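4.2 Open bins and the handling of hand tools

The claim that open bins shorten retrieval has been repeated often enough that few papers still argue for it. Falcão's survey of the Fotham workshops lists 185 tools kept this way and reports fewer misplaced items, but it never says what "misplaced" meant to the people filling in the forms. We are not convinced that a bin with no dividers does anything for order. A long tool put down in one can end up at any angle, and its grip may lie close to a wall (Figure 3).

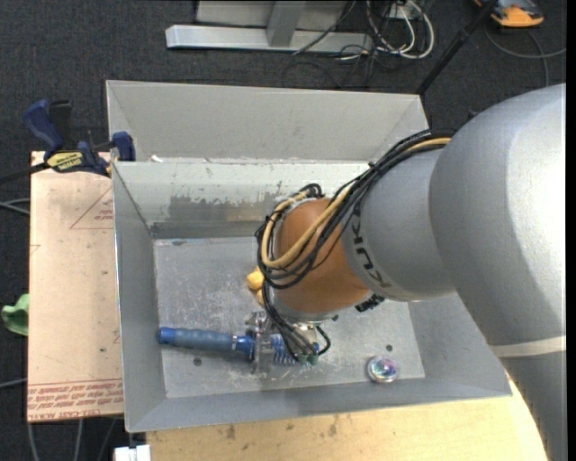 Page last changed: 10 May 2022

Figure 3. Blue-handled tool lying on the floor of a rectangular gray metal bin.

The tool in Figure 3 lies almost level, with the end of its grip near the left wall. Yensuk treats such a position as neutral. We doubt this. A grip near a wall leaves less room for fingers on that side, and the Wiriya trials, which logged 129 retrievals, did not record grip position at all. Their average times therefore tell us little about the bin itself. The same objection applies to the larger Endside set of 3557 entries, where bin size was noted only for the first 2000. Until position and bin size are reported together, we would treat any stated saving with caution.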